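Print this page
E-mail this posting

Equipment Planning Analyst, Manipulation Data — Walier, Sutcombe site

Walier is hiring one full-time analyst to plan and track equipment spending for its hand-manipulation data program. The position reports to the head of operations and is based at Sutcombe. The program records people doing ordinary tabletop tasks and supplies the recordings to teams training two-handed robots. The next purchasing cycle opens in October, and the person hired will own the station budget from that point.

Scope of the position

The analyst maintains the cost model for recording stations. A station is budgeted as a table, one head camera, a pair of instrumented wristbands with printed markers, cabling and task materials. The current plan calls for up to 40 stations across two sites, Sutcombe and Pridimham.

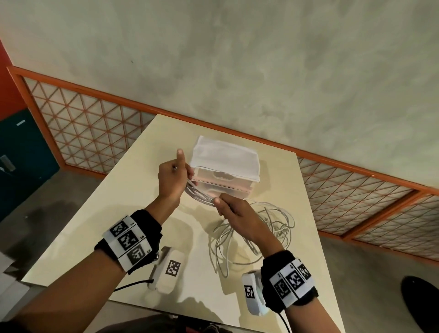
Each station line carries a purchase price, an expected service life and a spares ratio. The spares ratios now in use were set before the program had any wear data, and the first assignment is to replace them with figures drawn from the repair log. The log holds 516 entries. It was kept by several hands and the part names are inconsistent, so expect to spend the first weeks cleaning it.

Duties

- Build and defend the annual equipment budget, including tax, freight and import charges.
- Write specifications and requests for quotation. Compare bids on total cost over service life.
- Schedule deliveries against station opening dates at both sites.
- Keep the asset register current. Wristbands and sensor modules are tracked individually, cables by lot.

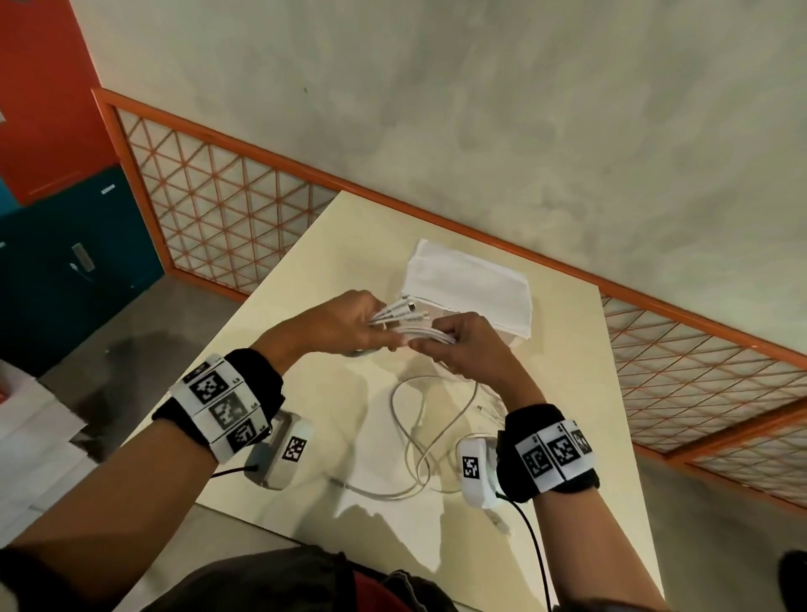
- Prepare the buy-or-lease comparison for the Mulder robot arms under review for Pridimham. Power, floor anchoring and guarding are to be costed with the arms — they were left out of the previous estimate.
- Report variances monthly, with a written cause for anything over $2000.

Task materials have their own budget line, and it is harder to forecast than hardware. Quantities depend on the task list, which the recording staff revise often. In cable sorting, an operator may hold a thick bundle of white charging cables in the left hand while the right draws a few more strands from the tangle on the table, so stock has to be bought in bulk. The analyst sits in on task planning and prices each proposed task before it is approved.
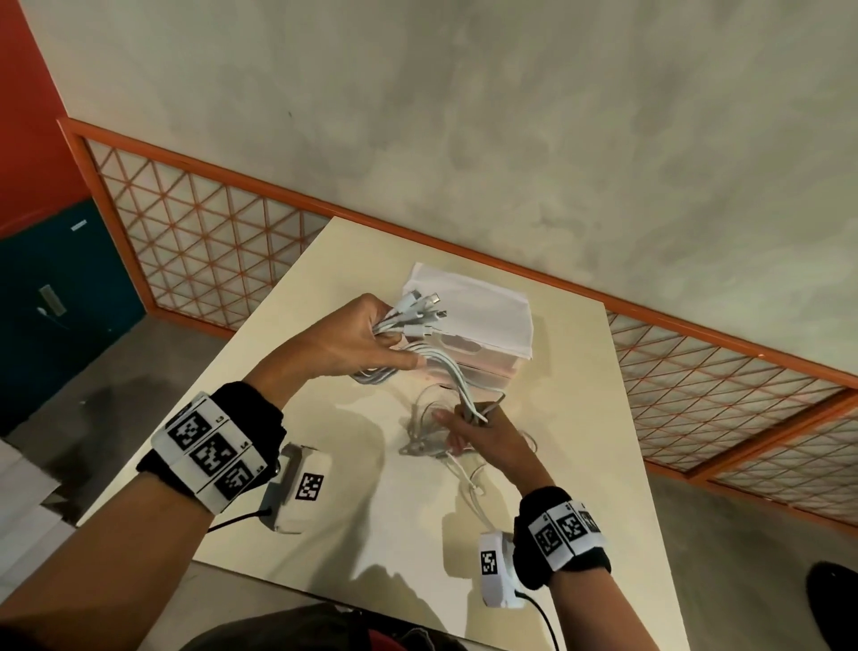 Storage is costed per station and reviewed with the materials line. Containers are ordered in one size where possible, so that shelving can be specified once for both sites. The cable task uses a translucent plastic box, set on the table just beyond the operator's hands, and its footprint counts against the usable work area when tables are specified. Proposals for a smaller table should include that allowance.

Requirements

- Experience in equipment purchasing or capital planning, preferably in a lab or light manufacturing.
- Strong spreadsheet skills and working knowledge of depreciation.
- Ability to read a wiring diagram and a parts list.
- Willingness to travel between sites.

To apply, send a resume and one budget you have prepared, with confidential figures removed, to the Sutcombe office.

Print this page
E-mail this posting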